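Stop re-teaching the robot. Reset the table.
June 2020

Short one, I have a cell to get back to. But I've had this argument three times since March and I'd like to have it in writing so I can just send people the link.

The cell at Terside is a small one. One arm, one white table, one fixed camera, grey panels behind. The job is pick and place with mock groceries, fruit into a basket. Nothing clever. I look after it, along with Farzad Sadeghi, who wrote most of the task scripts and has more patience than me.

When the pick rate drops, everyone wants to touch the arm. New teach points. New speeds. Someone opens the gripper settings and nudges the closing force, doesn't write it down, goes home. Next morning it's worse and now there are two faults, the old one and the helpful one.

My opinion, after a good few years of this: most of the time the arm is fine. The table is wrong. And by table I mean the lot - where things start, how the light falls, what's crept a finger's width to the left over a fortnight.

So before anyone is allowed near the pendant I want the boring check. Park the arm well out of the way. Put the items at their start positions by hand. Grab a still from the camera and hold it up against the reference still. Compare. Takes less time than making a tea.
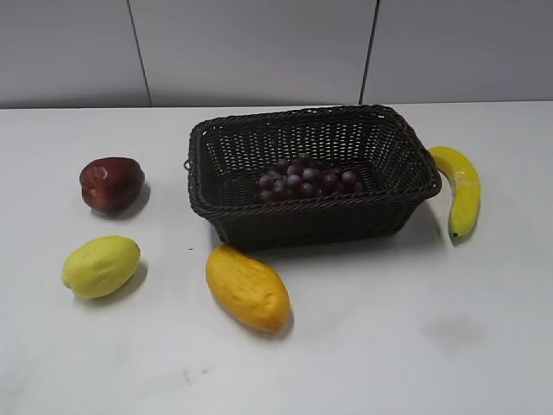

People skip it as it feels like tidying up. It isn't repair, there's no spanner, you can't put it on a timesheet and look busy. Fine. We ran 100 cycles in March after a complaint that the arm was "drifting" and got 40 misses. Reset the layout to the reference, wiped the lens, touched nothing else. Ran it again, 123 cycles this time as I forgot to stop it. Handful of misses. The arm had not drifted anywhere. The basket had, a bit each time somebody emptied it.

And baskets are a pain, worth saying. The weave has gaps, the rim is round, the sides slope. A depth reading off a rim like that jumps about. Turn it a few degrees and the place point lands on the edge. A bunch of grapes won't sit the same way twice either, so stop setting the pick height off one lucky bunch. Use several. Lay it down again each time, properly, don't just pat it.

Lempi Hyvönen at Partanen disagrees with me on all this and she's not daft. Her line is that a robot which needs a tidy table is a bad robot, and if you keep resetting you only hide the weakness. Ok. True for testing. When you want to know how it copes with a mess, make a mess, on purpose, and write down which mess. But thats a different job from finding a fault. You can't find a fault with everything moving at once. Known start first, then move one thing.

Where I do give way: marks on the table. I used to put tape corners down for every item. Lempi said the camera would learn the tape and she was right, it did, we had a very confident arm that fell apart the day the tape came off. So no tape now. The reference still does that work, overlaid at 50 percent on the monitor, and you shuffle things until the two pictures agree.

Same rule for the light, by the way. Same lamps on, blinds down, every time. A shadow that swings round to the other side of a lemon is a change and it should go in the log like any other change.

The log is paper. Clipboard on the cell door. Vandard sold us a very nice logging package and it's on a laptop that's always in another room. Pen on a string wins.

What I'd ask of anyone taking over a cell like ours: save your reference still on the day it works well, not the day it breaks. Date it. Keep the old ones. And if you do change the closing force, for pity's sake write the old number down first.

Right, back to it. The gripper pads want changing and I've put that off long enuogh.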